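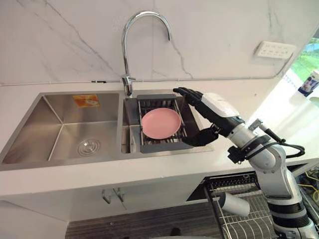

Friday, June 13, 2025

Spent most of today on the right arm at the sink station. The thumb had been closing late since Wednesday, so I took the hand off at the wrist, cleaned the contacts and put it back with new screws. Costel read me the torque values from the Suominen sheet. Homed it twice. The second time it came up clean.

The cable loop was next. It was pulling whenever the elbow folded all the way down, so I backed off the clamp, gave it more slack and tightened it again. Must check that clamp on Monday.

Then the plate run – 100 cycles at half speed, pink plate, gray rack. It stopped at 9 with fault 2147, which Biljana says is only the force limit set too low for the rack. She raised it and we started over. Finished at ten past five with no more faults.

Still to do: grease for the base joint, a spare fingertip set from Zuline, and the log for Killthorpe. Next week we go to 200 cycles. Costel wants full speed. I said not yet.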